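Standby and Low-Load Electricity Use in Shared Student Kitchens

Project report, Curneck Hall energy group
April 8, 2021

1. Background

Curneck Hall has nine shared kitchens on three floors. The electricity for the kitchens is billed to the building as a whole, and residents do not see what any one kitchen uses. Earlier work in the building looked at heating and at hallway lighting. Kitchens were left out of both studies. The aim of this project was to find out how much of the kitchen load is drawn when no cooking is taking place.

2. Method

One kitchen, on the second floor, was metered for 168 hours in January. A plug-in meter was placed on each outlet that had an appliance connected to it. Readings were stored once a minute and copied to a spreadsheet at the end of the period. The refrigerator was metered separately and is not part of the standby totals below.

Fixed lighting could not be metered at the outlet. It was estimated from the rated power of the lamps and a paper log kept next to the switch. The log has gaps, mostly at night, so the lighting figure should be treated as a lower bound.

Appliances were sorted into two groups. Group A holds those with a display, clock or touch panel that stays powered. Group B holds those with a mechanical switch and no display. Portable induction cooktops were placed in Group A.
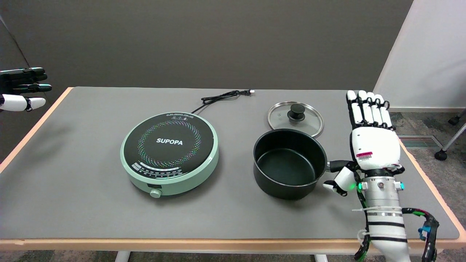 Figure 1. Portable induction cooktop with front control knob and small display window, with saucepan and glass lid.

3. Results

The load outside cooking periods was close to constant over the week. Most of it came from Group A. Group B drew no measurable power when switched off, with the exception of one kettle base, which gave a small reading that we could not repeat.

The microwave was the largest single source of standby use. Its clock and keypad were powered for the full period, while the heating function ran for short intervals only. For this appliance, the energy used in standby was close to the energy used to heat food.

Cooking loads peaked in the early evening. The highest one-minute reading for the kitchen was 3000 W, with a kettle and two cooking appliances on together.

4. Discussion

A switched outlet strip for the Group A appliances would remove most of the standby load. The cost is that the microwave clock must be reset each time, and in a shared kitchen the strip is likely to be left on. A timer strip that cuts power overnight avoids the second problem but not the first.

The meters have a stated lower limit below which readings are unreliable, and several Group A readings fall near it. A second run with a more sensitive meter is needed before the results are applied to the other kitchens. These differ in size and in the number of residents, and two have gas ranges.

5. Data

The minute readings, the lighting log and the appliance list are in the project folder under "kitchen 2F". Readings from the kettle base are marked in column F.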